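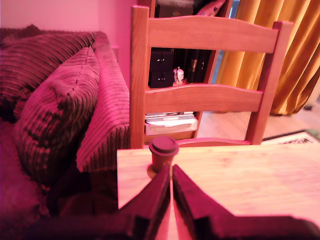 When does the swap room at Sevach open, and what can people bring?

Opening is set for the first week of July, at 10 in the morning, and anything that fits on a kitchen table is welcome: mugs, jars, small lidded pots, books, table lamps.

The room is on the ground floor of the former Barua building and will be run by Drindeo, the group behind last summer's street library. It has been furnished almost entirely with secondhand pieces. There is a light wooden table, a wooden chair with a slatted back, a ribbed corduroy sofa with a matching cushion, and a bookshelf for whatever visitors leave behind. The total bill for furniture and delivery came to $782, against a budget of $400 that did not include the sofa.

Drindeo says the sofa was the hardest item to find. Two earlier ones would not go through the door, which is narrower than the plans showed. The back room is still closed while the floor is repaired, and the sink there will not be in use until fall.

Items will be laid out on the table first and moved to the shelf at the end of each day. Mugs are expected to make up much of the stock - a trial held in the lobby in spring brought in almost 70 of them, many with company or family names printed on the side.
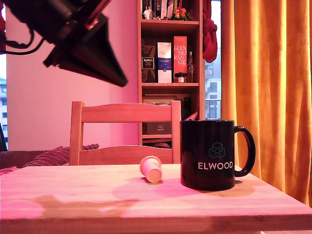
Visitors may take up to three things per visit and do not have to leave anything in return. Chipped cups and plates will be turned away, as will anything electrical without its cord. Large furniture is not accepted, but there will be a board by the door where people can post it.

Coffee will be served in the mornings. Regulars are asked to bring their own mug or borrow one from the shelf, and paper cups will be kept for those who come without.

The room can be reached on the 61 bus, which stops across the street. Vistance, which manages the building, has agreed to leave the side entrance unlocked until 6 p.m. for people with strollers or heavy boxes.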